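**Can a machine sort the washing yet? (long, sorry)**

**plumduff** wrote:

Hi all, I've been meaning to start this one since August, when the thread about robot vacuums wandered off into dishwashers and never came home. My question is a simple one. We run the laundry at Trisidstead, a small guesthouse, and on a busy changeover we put 156 pieces through before lunch. The washing and drying are sorted, as machines have done those since my gran's day. It's the bit in between that eats the morning: picking things out of a heap, working out what each one is, and popping it in the right basket.

So how close are we, really? I don't mean a showroom video with one folded towel. I mean soft, floppy, tangled stuff, like the cloudy plastic bags all scrunched up in the left basket, with one arm's gripper reaching down into them and the other arm over by the right basket.
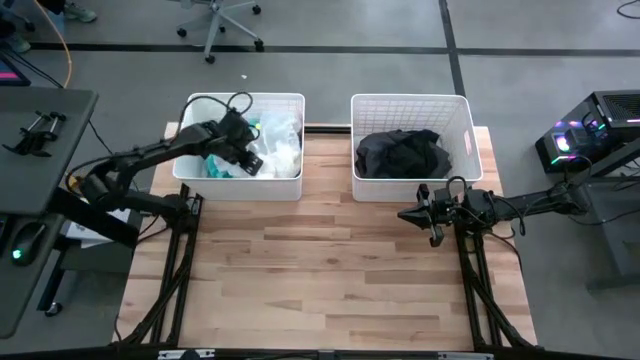 **gumboot_lane** wrote:

Years away, I reckon, and I say that as someone who'd love to be wrong! I spent a good while at Nurkside on the packing floor, and the machines there were marvellous with boxes. Same box, same spot, all day long, never a grumble. Then a soft mailer would come down the line with a flap hanging off it and everything stopped until one of us walked over. A kid of five can pull a sock out of a pillowcase without looking.

**teatowel_tess** wrote:

I'd push back a bit on that, gumboot, with love. Boxes were the hard part once, too. My neighbour's workshop got a Pisix arm to load parts trays and it was hopeless at first, dropped everything, and now they leave it going while they have their tea. Cloth is harder, I'll grant you, but "harder" and "years away" aren't the same thing.

**plumduff** wrote:

Fair points both. Let me split it up, as I think we're arguing about different chores. My own list, easiest first:

1. **Moving a full basket from A to B.** Surely done by now, or near enough. Stiff sides, a proper rim, stays the same shape when you lift it.

2. **Picking one piece out of a mixed pile.** You've got a dark grey garment in a heap, a black one crumpled up on the other side, a white fluffy cloth lying flat, and a teal one up in the air over the left basket with a thin strip trailing down from it. That trailing bit is what I'd worry about. Apron strings are the bane of my life and they catch on everything. 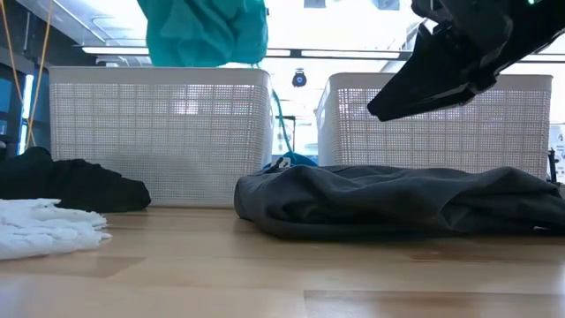
3. **Telling what's what.** Black on dark grey in poor light fools me, and I've had decades of practice.

4. **Folding a fitted sheet.** I'll believe it when I see it, and I'd like to see it done by a person first.

**gumboot_lane** wrote:

See, I'd swap two and three. Telling things apart is a camera problem and cameras are very good now. It's the hands! Two fingers and no feel for whether you've got one layer or three.

**sudsy_in_the_valley** wrote:

Speed is what nobody's mentioned. I do 9 loads a week at home and it's no bother if a machine takes 60 seconds over each sock while I'm out in the garden. At a guesthouse it would be hopeless. So maybe the answer is yes for my place and no for plumduff's.

**teatowel_tess** wrote:

Oh, I like that. I'd happily let it potter away overnight, so long as it's quiet and doesn't eat my good tea towels.

**plumduff** wrote:

Overnight wouldn't suit us, the linen room is right under room two and the walls are like paper. But I'm going to time myself on the next changeover, sorting only, and I'll post the number here so we've got something to measure against. If anybody has worked with the Sakamoto folding table I'd love to hear how it goes with pillowcases.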